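Ratska Opens Kovgate Community Kitchen Room, With Fresh Thinking on Everyday Kitchen Sorting

Kovgate, Nov 5, 2024 – Ratska, the household organising service that has been helping families get on top of their cupboards for 11 years, is delighted to open the doors of its new kitchen room at Kovgate, where neighbours of every age are welcome to come in, pull up a stool and learn how to set up a kitchen that suits the way they really cook and eat.

The room grew out of a run of home visits the team made in September. Ratska called on 137 households and heard much the same story in most of them: too much on the bench, the colander wedged behind something heavier, and a favourite cup that never seemed to have a proper home. People weren't short of cupboards (some had a great many!), but they had never had a quiet hour to take everything out, look at it and decide what belonged beside what.

"My grandmother kept her sauce bottle on a plate in the middle of the table, and we all knew where to reach for it," said Nandi Swanepoel, founder of Ratska. "I think about that a lot when I walk into a kitchen. You start with the things your hand goes to every day, and you give those the best spots, and the rest of it can fit in around them. It's lovely to watch somebody work that out for their own place."

Sessions begin with everything laid out on a plain white tabletop, so that colours and shapes are easy to pick out, and guests then sort the pieces into groups that make sense to them. Pots and spatulas might go together near the stove, with cups and plates closer to the table, and food gets its own spot. Plenty of the pieces are in cheerful colours, like the light green colander and matching cup, and there is play food mixed in as well, including an orange slice that younger visitors are very fond of.
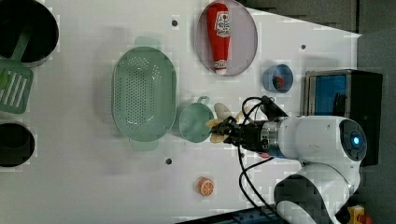
What's on at Kovgate

The opening program has 4 sessions, each running for an hour and a half, with a cuppa at the end for anyone who'd like to stay and chat:

Bench and Table: choosing what stays out and what gets put away.

Pots, Lids and Long Handles: storing the bulky and awkward things so that you can get them out again without a clatter.

Small Cups, Small Hands: a sorting morning for children and their grown-ups, using toy food alongside ordinary kitchenware.

Moving In: setting up a first kitchen, for students, renters and anyone starting over.

Each session costs $5 a person, and children come free with an adult. Groups are kept small so that there's room for everyone at the table, and bookings are recommended for the children's morning.

Shelving and storage for the room have been supplied by Plemel, while Hlongwane, the neighbourhood grocer, will provide fruit and biscuits for morning tea throughout the opening season.

"We'd love people to bring a photo of their worst drawer," Nandi Swanepoel added. "I'll happily show them mine."

About Ratska

Ratska offers home visits, group sessions and moving-day help for households of all sizes. Bookings for the Kovgate kitchen room can be made in person at the front counter or through the Ratska office, and media are welcome to arrange a visit by contacting Nandi Swanepoel.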